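Yasuo Koyama
June 22, 2025

Thread time! I've been promising a few of you an update on how work has changed at Steluvum since the grippers came in. Short version: I'm having more fun than I've had in years.

1/ Background for new followers. I spent a long time on the packing line, sorting fruit by hand. In March I moved over to the training team. We show the Curon arms how to handle produce, and we do it by picking things up ourselves, with grippers in our own hands.

2/ So the job is still fruit! Same mandarins, same pears. Only now every pick I do gets recorded, and the arm learns from it. Our last batch was 2,000 picks and 241 of them were mine (yes, I checked the list twice).

3/ The thing I didn't expect is how much the old line skills matter. Aoki spent years on citrus and she can tell you exactly how hard you can squeeze a mandarin before the peel gives. The engineers write down everything she says. She got a raise out of it too — well deserved.

4/ It's not all smooth. Two grippers at once is hard on the wrists and we had to fight for proper breaks. We now switch tasks every 2 hours and that has helped a lot. If your workplace is bringing this stuff in, ask about breaks on day one.

5/ People keep asking about jobs. Fair question, and I don't have the whole answer. On our shift, 3 people moved from the line to training and the night sort is mostly arms now. A couple of folks on nights would rather have kept the old setup, and I get it. We talk about it at every shift meeting.

6/ But man, the first time an arm set down a pear as softly as Aoki does, the whole room cheered. I called my mom!

7/ Next up is cucumbers. They roll, they're slippery, I can't wait. Ask me anything about the work and I'll answer after dinner.

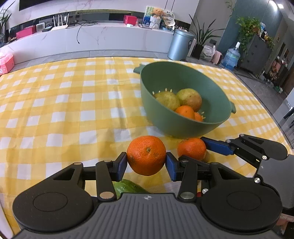 Mandarin in the blue finger pads, cucumber waiting its turn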